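**Progress report to Renunix: teaching household handling tasks by demonstration**
Reporting period ending April 2024
Prepared by Donal Cullinane, with Ching-wen Chow and Chun-hung Siu

## Where the work stands

The grant pays for a set of human demonstrations of simple tabletop tasks, recorded with hand-held grippers, and for a first round of policies trained on them. At the end of this period we have 2000 demonstrations that passed review. The original plan had us reaching that number one month later, so the recording side is ahead of schedule. Training is behind, for reasons given below.

Most of the period went into the transparent-object tasks. These were the part of the proposal your reviewers asked the most questions about, and we moved them forward in the plan after the March call. The tasks use bottles, cups, lids and small tubs in clear or frosted plastic. A person picks the item up, moves it, turns it, or nests it with another item, then lets go and withdraws the gripper.

## Recording

Each demonstration starts from an open gripper over the table. The operator holds still for a moment, then begins the approach. We added the pause because the first batches began in the middle of a reach, and the tracking software had trouble finding a steady starting pose. Gil-soo Ban wrote a short check that rejects any recording where the hand is already moving at the start. Operators found this annoying for the first few sessions and then got used to it.
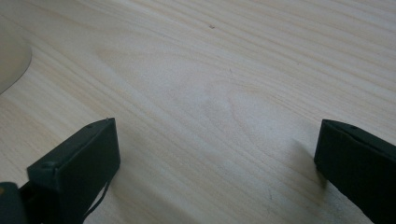 Opening width at the start is now recorded as its own value. In the old files it had to be worked out afterward from the finger positions, and the two fingers did not always agree. The new gripper firmware from Iretti reports the width directly. We re-recorded 86 demonstrations that were made during the changeover, when some files had the old value and some had the new one under the same field name.

Three changes to the recording procedure came out of this period:

- Operators now switch between tasks after each short block. Long runs of one task made people faster and sloppier, and the grasps became nearly identical.
- Start positions of the items are varied by the operator's own judgment. We tried printed position cards and dropped them, as placing items to match the card took longer than the task.
- Failed grasps are kept and labeled if the operator recovers within the same recording. If the item falls and has to be picked up by hand, the recording is thrown out.

The third change came from Pui-shan Hsieh, who reviews the recordings. She had noticed that the recoveries were often more useful than the clean runs for showing how a person shifts a grip on a slippery surface. There are 200 recoveries in the reviewed set. We did not plan for these in the proposal and would like to discuss whether they should be counted separately in the final delivery.

## Clear plastic

Clear items are still the hardest part of the work. The view through the wall of a bottle mixes the front surface, the back surface and whatever is inside or behind it. Droplets and reflections add bright points that the vision model sometimes treats as features of the table. We have not tried to remove these from the recordings. The items people handle at a kitchen counter are often rinsed or half full, and a model that only works on dry, empty plastic would be of little use to the project.

Grip force is the other problem. Thin plastic folds under the finger pads, and the point where it starts to fold differs from one bottle to the next. A person feels this through the handle and eases off. The recording holds finger position and the camera view, so the model has to learn the easing off from the closing motion and from what the plastic looks like between the pads. Chun-hung compared two ways of presenting the closing motion to the model and will carry on with the one that uses relative width.

For the upright holds, operators are asked to grip the lower body of the bottle and keep the pads level with each other.
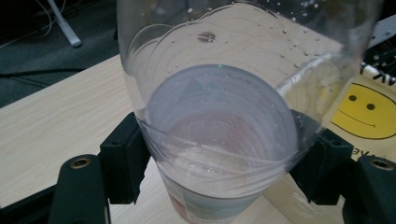
## Training results so far

The first policy was trained on opaque items only and serves as our baseline. It handles the pick and place tasks well enough that we have stopped tuning it. The second policy adds the clear items. It finds them and reaches them on most attempts, but it tends to close too early when the item is tall, and it is poor at nesting.

We ran the second policy on the arm at the Kontogiannis site in late March. The session was cut short by a fault in the wrist connector, and we came away with 11 usable trials. That is too few to report a success rate, and we have not included one. Ching-wen has the logs and is sorting the early closures by item type.

The delay in training has two causes. The change to the width field meant that everything recorded before it had to be converted and checked. The computing time we had booked was then moved to another group at Nirkano while this was going on. We have it back now, with a fixed weekly allotment through the end of the grant.

## Budget

Spending is slightly under plan. Operator hours cost less than expected and finger pads cost more. The pads wear at the tip where they meet the table, and a worn pad changes the grasp enough to matter, so we now replace them on a schedule. We ask permission to move the unspent part of the operator line to parts and repair. No change to the total is requested.

## Next period

1. Finish converting the older recordings and freeze the first release of the dataset.
2. Retrain the second policy with recoveries included, and again with them left out, and compare the two on the same items.
3. Return to the Kontogiannis site with a replacement connector and run a full set of trials on clear items.
4. Record more nesting demonstrations, with cups and bottles of different heights. Gil-soo will bring in two new operators for this so that the set does not lean too heavily on the habits of the current ones.
5. Send Renunix a sample of the reviewed recordings together with the labeling guide, for comment before the release is frozen.

Two points need a reply from your side: the budget transfer, and whether recoveries are to be counted separately. The second affects how Pui-shan labels the next batch, so an early answer would help.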